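Ulik Counter Arm
Single-arm pick and place unit for counters, break areas and small stockrooms

Overview | Sizes | Planning | Price and lead time | Reader comments

The Ulik Counter Arm is sold by Drundden as a complete unit: arm, two-finger gripper, base, controller and one year of software updates. It is meant for light, mixed items that people leave on or take from a counter. Typical loads are drink bottles, snack bags, small cartons and cups with lids. It does not wash, pour or open anything.

Most buyers are replacing a task that takes a person a few minutes at a time, many times a day. If that is your situation, start with the planning section before you look at prices. The arm is the largest line in the budget, but the counter, the power and the setup days are where plans usually slip.

What comes in the box

Arm with mounted wrist and gripper
One spare set of gripper fingers
Controller and touch panel
Floor base or counter clamp (choose one when ordering)
Power supply and 13-foot power cord
Emergency stop button on its own cable
Printed setup guide

Not included: the counter, any guarding or partition, network cable, and the Arneo camera kit. The camera kit is needed if items will be set down in no fixed position. If everything arrives in a tray with fixed slots, you can leave it out.

Sizes and limits

Height, standard floor base with arm folded: 68 inches
Rated life of one set of gripper fingers: 400 hours of gripping
Supply: ordinary wall outlet, dedicated circuit preferred
Surface: flat, level, rigid, not glass

Planning your counter

Measure the counter first. The arm needs clear space above the surface as well as on it, so shelves, hanging lamps and high partitions all matter. Mark the front edge on your drawing and say whether there are drawers below it. Drawer handles that stick out are a common reason for moving the base after delivery, and moving it means repeating the calibration.

Next, make a list of the items. Use real ones from your site. Write down the weight, the widest point and whether the item is stiff or soft. A full bottle with a screw cap is an easy item standing up and a harder one on its side, where the gripper has to come down close to the counter and close across the body. Snack bags are harder again. A flat, full bag gives the fingers something to hold, and a crumpled one may not. Bags that hang over the edge should be tested separately from bags that lie fully on the surface.

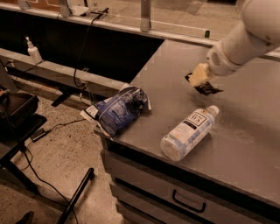 Sung asks whether the standard fingers will do for both bottles and bags, or whether a second set in a different shape should go into the first order. One set is enough to begin with. Run your own items for a full week, keep a record of the misses by item, and order the soft fingers only if bags make up most of the list. Both types fit the same wrist and are changed with the hex key supplied.

Surface finish affects the camera kit. Brushed or matte metal is generally easier to work with than polished metal, which can throw back a bright spot from a ceiling light. Clear bottles and pale liquids may need a lighting change on either. Ask for the sample test before you pay for new lighting. You send us up to ten items and a photo of the counter, and we send back a short report with a pass, a fail or a "needs change" for each one.

Keep cables out of the walking path and away from chair legs. Plan one route for the arm's power and another for the network, and fix both before setup day. Our installer will not run the arm from an extension cord.

Allow two working days for setup. Day one is mounting, power and safety checks. Day two is calibration and your item list. Someone who will use the arm every day should be there for all of day two. Training a second person later is charged as a separate visit.

Price and lead time

The Counter Arm is quoted by site, as the base, reach and guarding vary. The prices below are fixed and can go straight into a budget.

Arneo camera kit, installed with a new arm: $1,854
Spare gripper fingers, standard or soft, per set: $68
Extra training visit, half day: $400

Arm orders placed by the end of July ship in the fall. Camera kits and fingers are in stock and ship every Friday.

For a first-year budget, enter the quoted arm price, the camera kit if you need it, two spare sets of fingers, one extra training visit and whatever your electrician charges for the circuit. Guarding should have its own line. Some sites already have a partition that can stay, and some need a new one after the risk assessment, so leave that figure open until the assessment is back.

From the second year on, software updates are renewed yearly. The arm keeps working if you let them lapse, but new items can't be added to the list.

Renting before you buy

A three-month rental is available on the floor base model only. Half of the rent is taken off the purchase price if you order before the rental ends. Setup is charged once and isn't repeated if the unit stays where it is.

To request a quote, send us the counter drawing, the item list and your preferred setup month. Quotes are valid for 60 days.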